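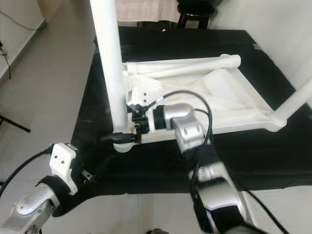

What did the November money go on? Mostly the grasp planner, plus a rewrite of how Kesitar keeps the two arms out of each other's way.

We've now logged 200 runs at Irncombe on the white tube frames, and 83 of those needed me to step in. Too many, I know!
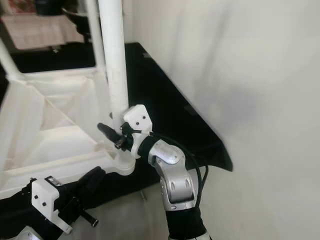
The old planner treated every pole as a separate object, so it kept replanning (maddening to watch). The new one keeps the whole frame in one model and replans in 20 milliseconds.

Still to do

1. Tune the wrist force limits.
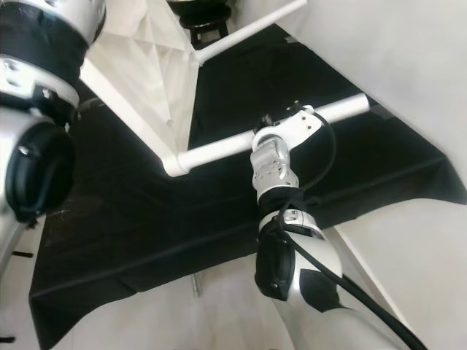 2. Move the logs over to Casado by Friday.

I'd also like Wevotell to fund another 400 runs
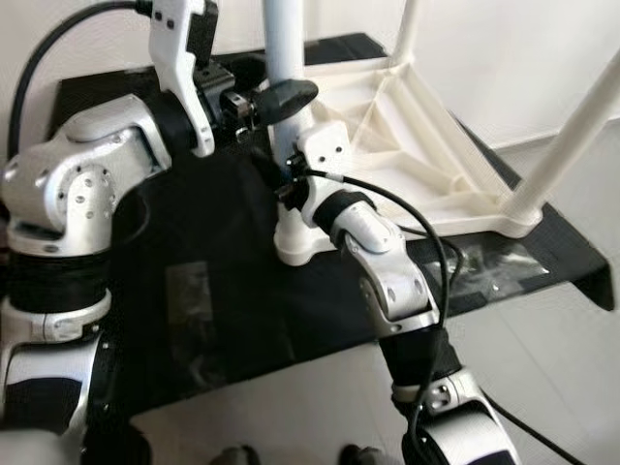

with both arms going at once, as that's where the timing bugs hide.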